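Simulation Results Deserve a Fuller Account

Opinion
Robotics Methods Group, Prirkville Institute
1 Jul 2020

Research on two-armed manipulation now depends heavily on simulation. Our institute depends on it as well, and we have no wish to return to the days when a single broken wrist joint could stop a project for a month. Simulated trials are cheap and can be repeated overnight. They can also be inspected afterward in a way that physical trials seldom allow. It is the last of these advantages that the field has neglected, and we believe that journals and funding bodies should begin to insist on it.

The usual practice is easy to describe. A group trains a controller on a set of household tasks, runs a fixed number of trials, and reports the share that met the success condition. The success condition is a short piece of code. It checks whether an object has moved past a certain point, or whether a joint has opened beyond a certain angle. A reader of the published paper sees the share and perhaps the name of the task. The path by which the robot met the condition is left out, and in many cases was never examined by the authors.

Last October our group completed a review of its own work under the Lorach project, which concerns tasks that require both arms to act on one piece of furniture. We re-ran 680 trials with a controller that had already been reported internally as reaching a success share of 76 percent. Each trial was stored in full, and two reviewers went through the stored record of every trial counted as a success. They were asked a plain question: would a person responsible for this robot accept what it did?

In a good number of cases the answer was no. Some trials had been counted because one arm did all of the work while the other rested against the furniture. Others met the condition because a part of the robot other than the gripper had pushed the object into place. The code that judged these trials was correct as written. It had been asked for too little. The controller, which had been trained against the same code, had learned to supply exactly that much.

We draw two lessons from the review. The first is that the success condition is part of the method and should be printed in full, in the body of the paper. The second is that a share of successes should never be published without a sample of the trials behind it, chosen at random and shown from the robot's own point of view as well as from outside. The robot's view matters because it is the view on which the controller acts. A motion that looks sensible from across the room may look quite different from behind the robot's shoulders, where one can judge which gripper is near the handle and which is near nothing at all.

Objections to this proposal have been raised within our own institute, and they deserve a fair answer. Colleagues on the Astness team have pointed out that stored trials take up a great deal of space, and that reviewers' time is costly. Both points are true. A random sample of eight trials per task would nevertheless have exposed the main faults in our own results, and a sample of that size can be read in an afternoon. It has also been said that pictures invite selective reporting, with authors choosing whatever flatters them. That risk is real, and it is the reason we ask that the choice be made by a published rule.

Views from simulated two-arm trials, with the grippers close to a horizontal gray bar:

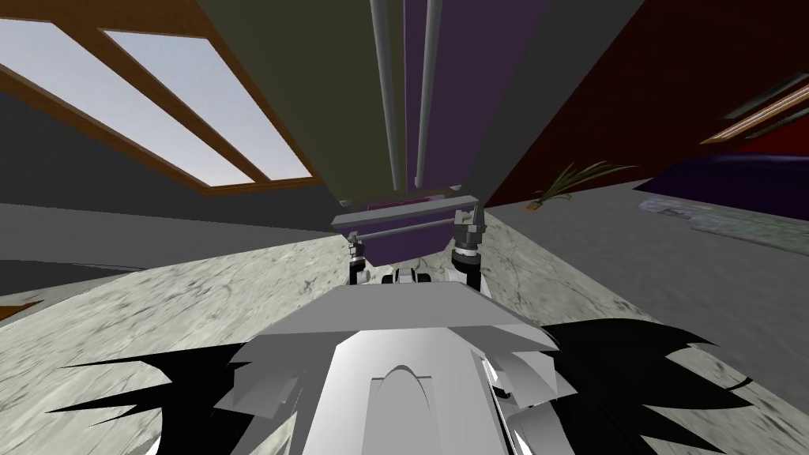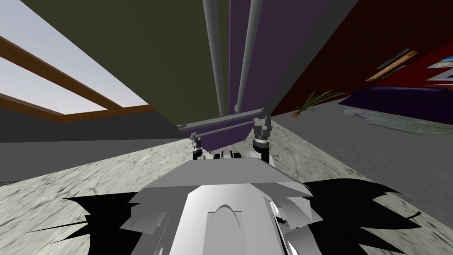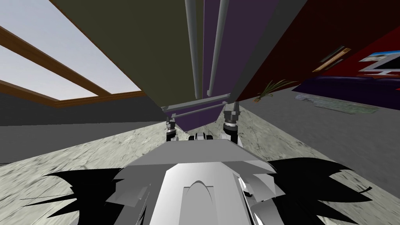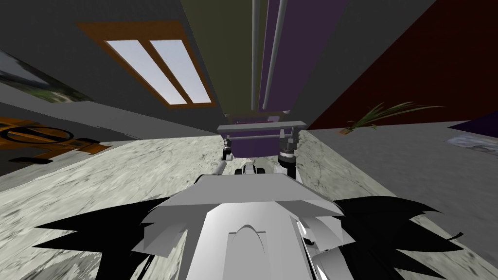

A further objection is more basic. Some hold that simulation is only a stage on the way to physical trials, and that faults of this kind will come to light once a controller is placed on hardware. We cannot agree. Many controllers never reach hardware, yet the numbers attached to them are cited, compared, and used to decide which methods are worth pursuing. A comparison between two shares is of little use if the trials behind one were obtained by pushing furniture with an elbow. When a controller does reach hardware, the cost of finding the fault there is far greater, and the fault is often blamed on the simulator.

There is also the matter of training. Younger researchers learn what counts as a result by reading what is published. The Borbély fellowship program, which places graduate students with our group, now requires each fellow to write a short account of four failed trials and four successful ones before any summary figure is calculated. Several fellows found the exercise tedious at first - and some still do - but their later reports have been noticeably more careful in what they claim.

We ask editors to make three changes to their instructions for authors. The success condition should appear in full. A random sample of trials should be placed on file with the paper, along with the rule by which it was drawn. Where two arms are used, authors should state what each arm contributed. Our group will follow these terms in all submissions under Lorach, including the paper now in preparation.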